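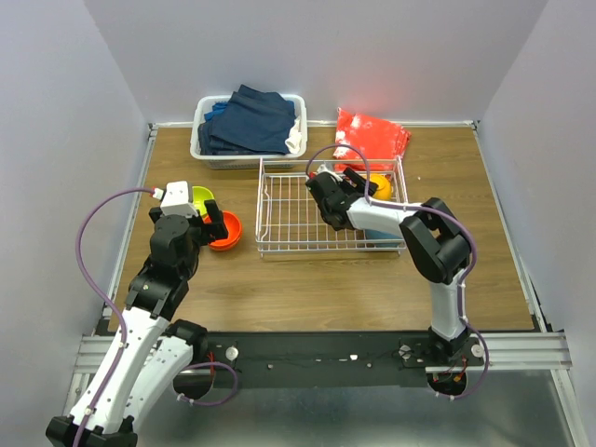

When does a household regard a thing as put away? Most of our respondents regarded it as put away once it was inside a container, whether or not the container was where it belonged.

### 4.2 Containers and the appearance of order

The finding above caused some trouble for our coding scheme. The scheme had been drawn up on the assumption that a put-away object has a place, the place has a name, and the person who lives with it can supply that name on request. In the Drotholm interviews the first part generally held, the second held on good days, and the third had to be abandoned by the end of May. Asked where the tea towels lived, one respondent replied "in the basket". Asked where the basket lived, she replied "well, about".

We therefore split the old category "stored" into two. An object is *housed* if it sits in or on something intended to hold things, and *home* if the holder is itself in its usual position. Of the 113 households in the Nepia survey, 27 used the two ideas interchangeably in their written answers, and did so with great confidence.

Figure 3 illustrates the distinction using tabletop items. The folded dark navy fabric is housed, being in the white plastic basket, along with a bright blue cloth and a small white one. The red-orange cloth with the white pattern is folded just as flat and lies directly on the wood to the right of the basket, which makes it unhoused by our definition. Respondents shown comparable arrangements tended to object to this. A folded cloth, they said, has been dealt with. Several would allow a folded cloth to remain on a table for days on the strength of the folding alone, and one extended the same courtesy to a duvet cover on a landing.

**Figure 3.** Housed and unhoused textiles, with open and closed-sided holders. Basket with folded fabric towards the back; white wire rack in the middle of the table; two small bowls to the left.

The wire rack raises a separate difficulty. Its sides are an open grid, so whatever is behind it remains partly on show, as with the round yellow object towards its right end. In the pilot we asked coders to mark each item as inside or outside its nearest holder. They managed this well with baskets and badly with racks, and the minutes of the meeting at which we discussed it are longer than this section. The Verno coding sheet now has a third box, "in or behind", which coders ticked with visible relief.

Bowls were worse. A bowl can be a holder or a thing waiting to be held, and households moved between the two readings without notice. The orange-red bowl in Figure 3, which is tilted slightly, would be scored as an object; a similar bowl standing level with keys in it would be scored as a holder. We are aware that this makes the angle of a bowl a variable. We tried leaving bowls out, and lost 20 of our best disagreements.

Storage suppliers appear to have reached a settlement with these habits long ago. The Nokico range, which we used to prompt discussion, divides its baskets by size and leaves their contents to the conscience of the buyer. Respondents liked this. Those who owned more than one basket usually described the second as temporary, including a household where it had been temporary through 3 changes of address.

For the remainder of the paper, "tidy" refers to housed items only. Section 4.3 takes up the matter of home, for which we have fewer data and considerably more excuses from participants.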